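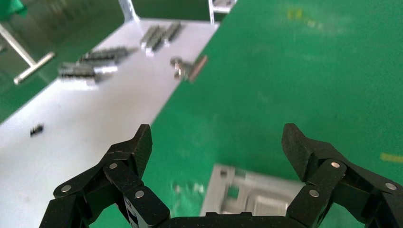
Tretura Bench Sheet – Issue 30

Workshop > Galleries > Spring tidy > Green mat

Search the sheets... Go

The green mat, April 27, 2018

Quick one this time. Bench tidy is done at the Vusby end, well, nearly done, and the gallery is going up bit by bit as the captions get written. Mat first, then notes on the rest of the bench for anyone who needs to find things before the new shelves go in.

The mat, with the flat plate on it. Silver aluminium on bright green, easy to spot, which was the whole point of buying a green one. Smooth surface, catches the light in patches.

The yellow. Faint marks towards the top, very washed out now. Something yellow over at the right-hand side too, a thin strip. Please don't scrub at any of it until we've agreed what stays. Old layout lines might still be wanted for the Celulano job.

Cleaning. Soapy water, soft cloth, dry it straight after. No solvent. The old mat went sticky at one corner last August and never recovered – ended up under the bin.

Plates. Flat ones live on the mat while they are in use and go back in the shallow drawer at the end of the day. Not stacked on the windowsill. Not propped behind the vice. If one picks up a burr, take it off with the fine file before it goes down on the green, they do scratch it.

Shallow drawer. Lined with felt now, left over from the Gkikas display boards. Plates to the left, offcuts to the right. Offcuts smaller than a thumb go in the scrap tin, dont hang on to them.

Deep drawer. Still a mess. Clamps, two rolls of masking tape, a bag of washers in sizes no one has matched to anything. Will sort when there is a wet afternoon.

Screws and pins. All in the clear pots with lids. Labels on the lid AND on the side please, lids get swapped. Spare labels are in the envelope pinned by the door.

Tape. Yellow for edges, white for names. We were down to the last of the yellow so four more rolls are on order, same width as before. If they turn up the wrong width again send them back the same day.

Scrap tin. Full. Goes to the metal place with the next van. Aluminium seperate from steel, they pay better for it sorted and it takes two minutes with a magnet.

Lamp over the bench. New bulb in, a bit harsh. Shows every mark on the mat and gives a glare if you sit low. Tilt it towards the wall for close work – the arm is stiff, use both hands.

Shelves. Brackets are up, boards are cut, nothing painted. Leave that wall clear for now, and the floor under it. Bags and coats on the hooks in the corridor.

Still to caption: shallow drawer, pots, the shelf wall. Will add them to this page when there's time, same heading, so keep the link.

Corrections to the bench book by the kettle, not on scraps of paper, half of last month's went in the recycling.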